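# Stiltholm open day, or how I spent an afternoon looking at other people's shelves

I'd been meaning to get to the Stiltholm open day for ages, and this June I finally did it. It's a home interiors place, part workshop, part showroom, part warren of little display bays where they try out ideas for small flats, and one afternoon a year they let the rest of us wander about and be nosy.
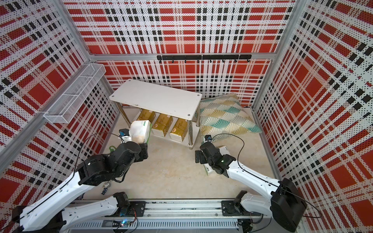 I got there just after one, which was a mistake, as everybody else had clearly had their lunch early and come straight over. There was a queue down the ramp and a woman handing out paper maps that had been photocopied a bit wonky, so the far end of the building had dropped off the page. I still don't know what's down there. Toilets, I'd guess, because I never found those either until I asked.

Entry was free, but you could buy a cup of tea and a flapjack for £2 and I did that first. The flapjack was enormous. I wrapped half of it in the map and carried it round in my bag for the rest of the day, so if my notes are a bit vague about where things were, blame the golden syrup.

## The small bays

These were what I'd come for. If you've followed this page for a while you'll know that I live in a flat with one decent wall and two useless alcoves, and I'm always after ways to put things up without filling the floor. The bays are all about that: a back wall, two side walls, and hardly anything standing on the ground.

My favourite by a mile was the plaid one. Red, white and black, on perforated panels, and on all three walls! I'm normally a magnolia person (I know, I know) and I'd have sworn I'd hate it, but I stood there for ages. Having the pattern go right round makes it feel like the inside of a very smart biscuit tin. My sister rang while I was looking at it and I tried to explain, and she said it sounded like being shut in a kilt. She wasn't there, so she doesn't get a vote.

What I liked was how little they'd put on it. One long black hook rack on the back wall with all its hooks free, and a white wire mesh basket up on the left-hand side, also empty. At home I'd have had that basket crammed with post and dead batteries within a day. Left bare, you can see the plaid straight through the grid, and it made me think I should go for wire the next time I buy anything to hang up. My current one is solid plastic and looks like a window box that's lost its window.

Then there was the little table. White, two tiers, rounded corners, chrome legs, nice and small. I have wanted one like it for the end of my bed for years. The screw heads show on the top, one near each corner, and I can't decide if that would annoy me. Probably for a week, and then I'd put a lamp on it and forget. On the lower shelf they'd stood three gold-coloured boxes in a row, and gold against all that red was really rather Christmassy, in a good way. I do like a box that's allowed to be on show.

And the cushion! A big square one with a fan pattern, or scallops if you prefer, in teal and mustard on cream. By rights it should have fought with the plaid like cats in a sack. It was just propped on the floor against the back wall, at a tilt, and it looked lovely. I've come home convinced that I need something teal, and I've been eyeing up the bathroom towels.

## A chat with Kenta Murakami

I got talking to Kenta Murakami by the tea urn. He plans the bays, and he was very patient with me considering I had oats on my chin. I asked him the thing I always ask, which is how you hang stuff on a panel wall without it turning into a jumble, and he told me to put up the longest piece first and live with it for a fortnight before adding anything else. A fortnight! I've never left a wall alone for a fortnight in my life.

He also said most people hang their baskets too high. You want to see into them without going on tiptoe, otherwise you stop knowing what you own. I went home and checked mine, and there was a tin of shoe polish in there from two flats ago.

I asked about patterned panels for renters and he was more cautious. He'd start with one panel, he said, somewhere you pass but don't sit facing. He used to work for a shopfitter in Abu Hammour and he had a good story about a café there that did its whole back room in orange stripes and had to repaint before it opened, because the owner couldn't read his own menus in there.

## The rest of it

Upstairs was fabric, and I'll be quick because fabric isn't really my thing. There was a long table of Tarkero remnants sold by weight, and people were going at it like the last day of a jumble sale. I came away with a piece of green corduroy that's too small for a cushion and too big for a patch. No idea. It was very soft.

The talk at three was by somebody from Jerklow, all about fixings and wall plugs, and I know that sounds dry but I've got a whole page of notes from it. The main thing I took away is that I've been using the wrong plugs in plasterboard since I left home. I did wonder why the towel rail came off. There were 57 chairs set out (she told us so, rather proudly, as she'd carried them in herself) and people were still standing at the back.

There's a small shop on the way out and it's not cheap. A tall oak shoe cupboard I'd fallen for was £465, so we've parted as friends. I did buy a packet of black hooks, and they're sitting on the kitchen worktop as I type, waiting for a wall.

## If you're thinking of going next year

- Get there early, or go after the talk, when it thins out a lot.
- The car park is tiny. I took the bus, and the stop is right opposite the gate.
- The ramp is fine for prams and wheelchairs. There's a lift to the fabric floor but it's slow and there was a wait for it.
- Bring a tape measure! I didn't, and I had to measure things in flapjack.
- Bring cash for the tea. The card machine was sulking.

I'd go again tomorrow. I've already drawn the alcove on the back of an envelope, with a wire basket on the left and a little white table underneath, and I've ordered a sample of red check to tape up and squint at. If anyone knows where to find a two-tier table with chrome legs that isn't silly money, please leave me a comment. It can't be wider than my alcove, which I will measure this evening once I've found where I put the tape.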